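Flelano Desktop Label Printer – Set-up Guide
Section 4: Loading the roll and first calibration

Read Section 3 (Unpacking and power) before starting. The printer must be switched off at the rear switch until step 7.

4.1 Before you load

The printer accepts direct thermal labels on a cardboard core. Rolls wound with the printable side facing in will feed but will not print. To check a roll, scratch the outer face of the first label with a fingernail. A dark line means the printable side is facing out.

Place the printer on a level, stable surface. Leave clear space in front of the exit slot so that finished labels can fall freely – labels that back up into the slot are the most common cause of jams. Keep the unit out of direct sunlight, which can blind the gap sensor.

CAUTION: The tear bar is sharp. Keep fingers clear when closing the cover.

4.2 Loading the roll

1. Press both cover latches and raise the cover until it locks.
2. Pull the roll holders apart and slide the green lock to hold them open.
3. Set the roll between the holders so that labels feed from the top.
4. Release the green lock. The holders close on the core.
5. Draw the first labels forward under the media guides and out past the tear bar. Adjust the guides until they touch the edges of the backing paper without bending it.
6. Lower the cover and press down on both sides until both latches click.

Note: If only one latch is engaged, the print will be faint along one side. Open the cover and repeat step 6 before changing the darkness setting.

4.3 Calibration

7. Switch on the printer. Wait for a steady green light.
8. Hold the FEED button until the light flashes twice, then release it. The printer feeds several labels and measures the gap between them.
9. Press FEED once. One label should advance and stop with the gap at the tear bar.
10. If the label stops short or overruns, repeat step 8. If the result is the same, clean the gap sensor as described in Section 6.

Calibrate again whenever you change to a different label size. Calibration is kept when power is removed.

4.4 Darkness and speed

The default darkness is 17. Raise it one step at a time, printing a test label after each change. High settings shorten the life of the print head and may cause labels to stick to the roller. For barcodes, lower the speed before raising the darkness.

4.5 Work surfaces

A white tabletop or a felt mat on the table are both suitable, provided the surface is level.
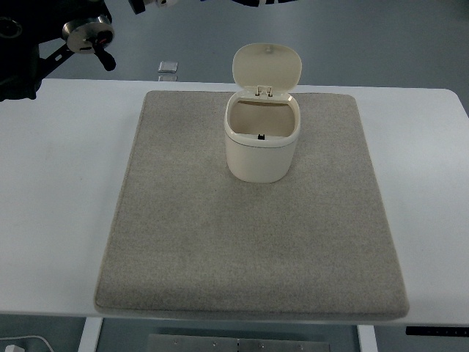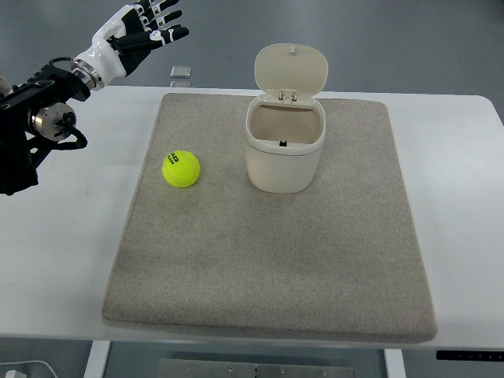
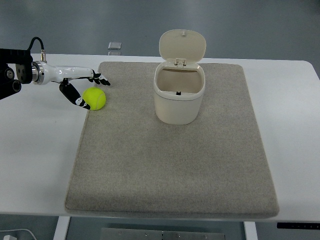

4.6 After set-up

11. Print the configuration label: with the printer idle, hold FEED until the light flashes once, then release.
12. Write the firmware version from the label on the inside cover of this guide. Support will ask for it.
13. Tear off unused labels by pulling the strip down and to one side. Do not pull labels backward through the printer.

Store spare rolls in their original bags, flat, away from heat. Labels that have turned gray in storage should be discarded.

Continue with Section 5, Driver installation.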